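Tidying a bed is still hard work for a machine

The engineer I had come to argue with works for Brandes, a small firm that tests household automation for other companies, and she had asked not to be named because two of those companies are still customers. I told her I had been promised a robot housekeeper since I was in primary school and was losing patience. She said she was losing it too, and she is paid to wait.

Her current job is called Pirkemach. The task is the sort a parent gives a seven-year-old: take the odds and ends off the bed and put them in the basket. "People hear that and think we must be hiding the difficult part," she said. "There isn't a difficult part. Well, all of it is the difficult part."

I asked what was wrong with practising on something neater. In February, she said, Vedier sent her a film of an arm sorting wooden blocks on a white table, and it was lovely to watch. Then her team gave the same arm a duvet and some socks. Out of 186 attempts, it finished 20 without help. "The blocks don't sag. Nothing in a bedroom has the manners of a block."

She works from sessions in which the gripper is held in a person's hand, so the judgement is all human and the fingers are the machine's. The hope is that enough of those sessions will teach a robot to manage alone. The project has 3,291 of them so far, of which 1,245 have been checked. I wondered aloud whether that was a lot of effort to get a soft toy into a tub.
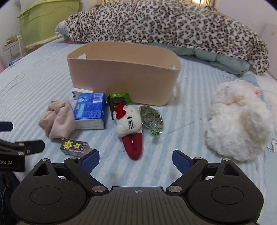
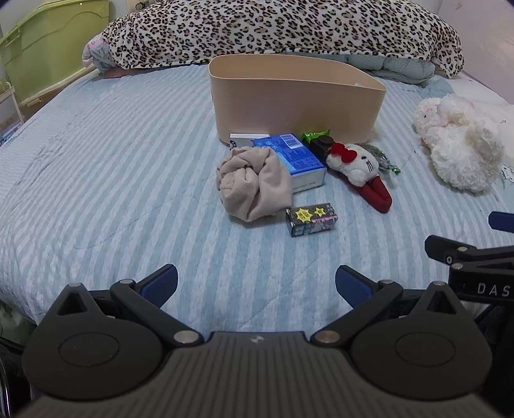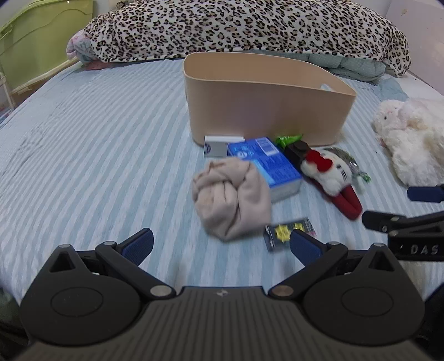
The basket job, with the cloth, the boxes and the soft toys still out on the striped bedding.

"It is a lot of effort," she said. "But look at what's in that job. A crumpled cloth has no proper edge to take hold of. A little box does, but it's lying on something soft, so if you press down on it the bed gives way and the box tips. A snack packet crackles and changes shape. And the fluffy one, where does that start? You can see where the fur is. You can't see where the toy is."

I put it to her that a child does all this without thinking. She agreed, a bit wearily. A child also knows that the big leopard-print blanket stays where it is and the cloth goes in the basket, although both are just fabric on a bed. Telling a machine so is easy enough for one blanket. Telling it for every blanket in every house is where the money goes.

What about the firms that say they are nearly there? Brotico, for one, has been telling shopkeepers that its shelf-stacking arm will be doing bedrooms next. She laughed at that. Shelves, she said, are kind to machines - flat, hard, well lit, with the same tins in the same place every morning. Even so, the shop she visited had a member of staff standing beside the arm all shift to pick up what it dropped. "So that's one job being done by one robot and one person. I used to call that one job."

I had expected more of a fight. She does think the fingers have got better, and that soft pads forgive a lot of bad aim. She thinks the software is improving as well, though she wouldn't give me a year for it and got quite short when I pressed her. The most she would offer was that a machine might clear a bed it had met before, slowly, with somebody in the next room.

Would she buy one? "For what they'd charge? I'd want it to do the stairs as well."

She has two more months on Pirkemach, and after that the team moves on to laundry. I asked if that would be easier. "Fitted sheets," she said, and went to put the kettle on.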